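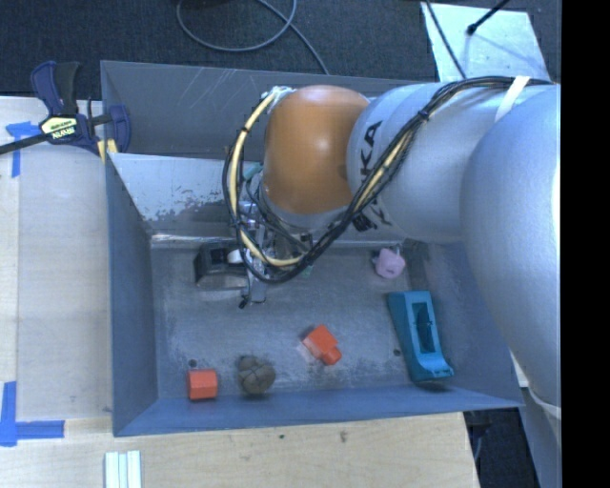
Section 3: Setting Up the Rain Barrel Diverter

By Tadhg Kinsella
October

Read this section through before you cut the downspout. The Plustham diverter fits round and square downspouts, but the two use different adapters. Both are in the small bag taped inside the lid of the carton.

What you need

Fine-tooth hacksaw
Tape measure and pencil
Level
Drill with the hole saw from the kit
Sandpaper or a small file

Preparing the base

1. Pick a spot beside the downspout where overflow can run away from the house wall.
2. Clear the grass and dig down 3 inches. Fill with gravel and tamp it flat.
3. Set the base blocks on the gravel and check them with the level in both directions.
4. Stand the barrel on the blocks with the spigot facing out. Leave room under the spigot for a watering can.

CAUTION: A full barrel is very heavy and can crush a hand or foot. Never try to move or level a barrel with water in it. Drain it first.

Cutting the downspout

5. Mark the downspout level with the top of the barrel. Make a second mark below the first, using the paper template.
6. Cut at both marks and remove the piece. Wear gloves - cut metal edges are sharp.
7. File the edges smooth, inside and out.
8. Push the adapter onto the upper end, then slide the diverter body up into it. The arrow on the body points down.
9. Seat the lower end of the body in the downspout below. If it won't go in, squeeze the downspout gently at the corners.

Connecting the hose

10. Drill the inlet hole in the side of the barrel, 3 inches below the rim.
11. Press the rubber seal into the hole with the wide lip on the outside.
12. Fit the hose to the diverter and then to the seal. The hose should run level or drop slightly toward the barrel.

NOTE: If the hose sags, water will sit in the low point. Trim it a little at a time until it lies straight.

First fill

Pour a bucket of water into the gutter above the downspout and watch both ends of the hose. A slow drip at the diverter usually means the hose is not pushed on all the way. A drip at the barrel means the seal has rolled over - take it out, wet it and press it in again.

Water from the barrel is for plants and outdoor cleaning only. Do not drink it or give it to pets.

Winter

Turn the dial on the diverter to CLOSED before the first hard frost, take off the hose and leave the spigot open. Store the hose indoors.

Last updated: October

Related sections
Linking two or more barrels
Cleaning the leaf screen
Replacing a spigot
Spare parts list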